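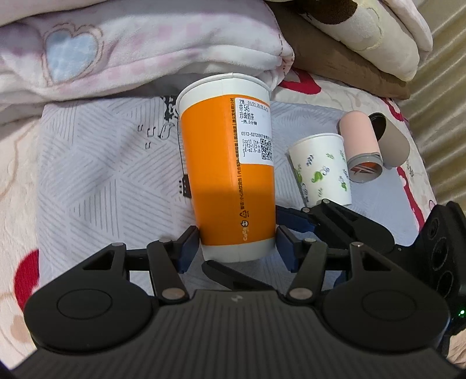 Notes from the Reading Circle, November

Dear readers,

I had meant to start this month's letter with the book, as I usually do, but the evenings have closed in so fast that I find I want to talk about reading in bed first. A good many of you have written in about it since the last newsletter, when I mentioned in passing that I can't get through more than four pages under the covers before the book lands on my nose. I had no idea I was touching such a tender spot! The letters have been lovely, and I have read every one of them, several of them (yes) in bed.

What struck me is how firmly people hold their views. Some of you would no more read a novel in a chair than eat soup in the bathtub. Others think the bed is for sleeping and wrote to say so in rather stern handwriting. One reader told me she keeps a whole separate shelf of bedtime books, which have to be small enough to hold in one hand and must not contain a murder, and she rereads them in the same order every winter. I asked what was on it and she sent me the full list, which runs to two sides of paper and includes a history of canals.

Hot drinks came up almost as often as books did. I am a cocoa person myself and have been since I was a girl, although I now make it with less sugar than I used to. Pearl milk tea has its supporters, mostly among the younger members, and my granddaughter has tried to bring me around to it. I like the tea very much. I am still making up my mind about the pearls, as I never know whether to chew them at the sad parts. Peppermint tea did well too, and one gentleman stands by warm milk with nutmeg and won't hear a word against it.

Now, the book. We have been reading The Ferry at Stivik by Ivar Berge, and I know it has been a bit of a climb for some. It is long, and for the first 90 pages very little happens except weather. A man named Sjögren comes home to the island where he grew up, takes over the ticket office from his uncle, and looks out of the window. He mends a stove. He has a disagreement about a rowboat. I will admit that on my first try, some years ago, I gave up at the rowboat and put the book in the hall cupboard with the umbrellas.

I'm so glad I went back to it. Somewhere around the first snow the whole thing opens up, and you find that all those slow mornings in the ticket office have been teaching you who these people are, so that when the ferry is late on that terrible night you know just what each of them will be thinking as they stand on the dock. I read chapter 8 twice. I won't say more than that, because at least three of you have told me you are still on the mainland, so to speak, and I would hate to spoil it.

At our last meeting the talk went mostly to the aunt. Half the room thought she was cruel to sell the piano, and the other half thought it was the only sensible thing anyone does in the entire book. I came in on the side of the piano and went home on the side of the aunt, and then lay awake wondering about it, which may be why I was tired enough the next night to drop the book on myself again. If you have a view on the piano, please send it in. I will print a few of them next month if you are happy for me to do that, and do say whether you'd like your name left off.

There were also some questions about the uncle's ledger, the one where he writes down every passenger he has ever carried. The last number he enters is 3,762, and one of you went to the trouble of adding up the earlier entries quoted in the story to see whether they would fit. They do, she says, if you leave out the goat. I find this wonderful. I have never once checked the sums in a novel and now I suspect I have missed a great deal.

A few words about copies. The library has two, both out at the moment, and the large print edition is on order. If you bought your own and have finished with it, please think about putting it in the swap box by the front desk. The swap box is looking thin apart from the cookbooks, of which we have plenty. My own copy is already promised to a friend, or I'd put it in myself (though it has a cocoa ring on page 82, so perhaps you are better off).

For the coming month we are going somewhere quite different. The Glassmaker of Cletetti is a short book, a very short book after the last one, and it is set over a single summer in a hill town where everyone seems to be either in love or in debt. It is funny, which I think we have earned. You could get through it in two evenings if you didn't stop to look out of the window. There is a good deal of eating in it as well, so I would suggest having something in the house before you start chapter two. I was reduced to crackers.

After that we have not settled. The choices still on the table are A Winter in Clukau, which is a memoir about a schoolteacher and her sister, and a book of ghost stories that I would enjoy and several of you would not. I'm happy to be outvoted. Put your slip in the jar at the next meeting, or send me a note if you can't come.

We'll start at seven o'clock as usual, in the back room with the good lamps. Bring a cushion if the chairs bother you – they do bother me, and I have taken to bringing two. New people are always welcome, whether or not they have finished the book, and there is no need to speak if you would sooner listen. One of our most faithful members said nothing at all for her whole first year, and now we can hardly get her to stop, and I wouldn't want us to.

Please keep the letters about reading in bed coming. I still need advice on the matter of cold hands. Fingerless gloves have been suggested, and so has a blanket with sleeves, and so has simply learning to turn the page with my chin.

Warmly, and with my feet on a hot water bottle,
Your newsletter editor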